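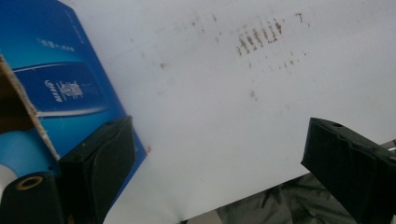
Granström 295 Laminating Table Cover

Print this page | E-mail this page

January
By Intan Ismail

The Granström 295 is a wipe-down cover for craft and packing tables. It comes on a roll, goes over the top you already have and is held at the corners by four elastic straps. Terkalico has stocked the older 280 for several seasons. The 295 replaces it and costs the same.

The main change is the backing. The 280 had a smooth back that crept toward the front of the table over a morning's work. The 295 has a ribbed back and stays put on painted wood, steel and most plastics. On glass it still moves a little, and we suggest a strip of double-sided tape along the rear edge.

The face is matte white. Tea, shoe polish and wood stain will mark it if left overnight. Mild dish soap takes off most fresh spills. Do not use acetone or a scouring pad.

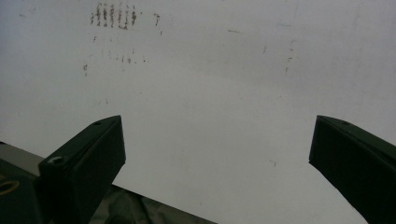 White surface with faint brown marks, close up.

Sizes and weight

The standard cover fits tables up to six feet long. The long cover fits up to eight feet and is made to order at the Drekavside plant, so allow three weeks. Both can be trimmed with ordinary scissors. Cut from the back, following the ribs.

A packed standard cover weighs 3,690 grams. It ships rolled in a tube. Unroll it face down and leave it flat for 10 hours before fitting, longer in a cold room.

Wear

Granström rates the face for 4,000 wipe cycles. Our own packing bench has had one fitted since the summer, and the only damage is a nick from a box knife near the left corner. The straps are the weaker part. Spare sets are sold separately and will also fit the 280.
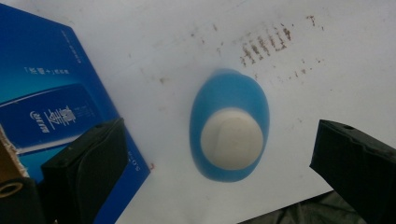 Catalog Issue 10, page 31

Ordering

Order by size, standard or long. The Nolura edge trim is optional and clips over the front lip of the table. It will not fit tops thicker than two inches. Trim is white only.

Unused covers can be returned in the original tube within 30 days. Covers that have been cut cannot be returned. Made-to-order long covers can be canceled until they leave Drekavside.

Print this page | E-mail this page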